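Hutora Announces Hirudon, a Co-op Puzzle Game for PC and Consoles, Coming in May

13/02/2023 — Independent game studio Hutora today announced Hirudon, a two-player puzzle game set inside a flooded clock tower. The game will be released in May on PC and consoles, with publisher Grondell handling all versions. A free demo is available for download starting today.

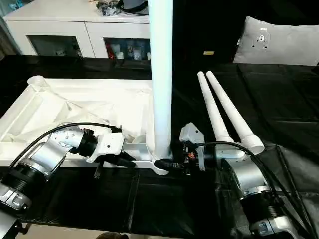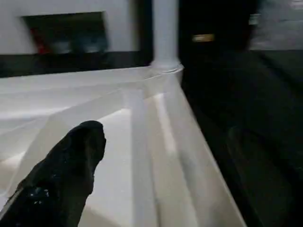
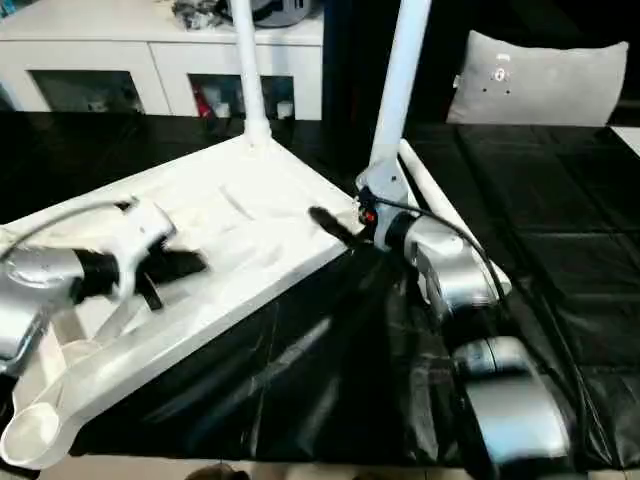 In Hirudon, two players climb the tower from opposite sides. Each player can see only half of the machinery in a given room, and the water level on one side depends on what the other player does. Draining a stairwell for one partner may flood a workshop for the other. Players can talk by voice chat or use a set of 35 hand signals built into the game.

The full game has 61 rooms, divided among five floors and a basement. Most rooms can be solved in more than one way, and the game saves after every solved room, so a pair can stop and pick up again later. There is no timer and no score.

"We wanted a game you could play with someone who doesn't play many games," said Hằng Trịnh, creative director at Hutora. "My sister was our first tester. She got stuck in the second room for an hour, and we rebuilt that room four times before she got through it without asking me for help."

Hirudon supports online play and local split screen. Only one player needs to own the game — a second player can join through the free Kombo app, which will be available for PC at launch. Kombo support for consoles is planned as a later update.

The demo includes the first six rooms, and progress carries over to the full game. Hutora ran a closed test of the demo last fall with 1,379 players. Changes made after that test include larger text, a new color setting for the water gauges, and the option to turn off camera shake.

"The test players sent us very long emails, and we read all of them," said Hằng Huỳnh, producer at Grondell. "The gauges were the main complaint. People had trouble telling the two water levels apart, and that has been fixed."

The soundtrack was recorded with a small string group and will be sold separately. A boxed edition, limited to 1,540 copies, will include the game, a printed map of the tower and the soundtrack on CD. Preorders for the boxed edition open through the Grondell store at the end of this month. Pricing for all editions will be announced at that time.

Review codes will be sent out two weeks before release. Press and content creators can request a code, screenshots and logos through the press page on the Hutora website.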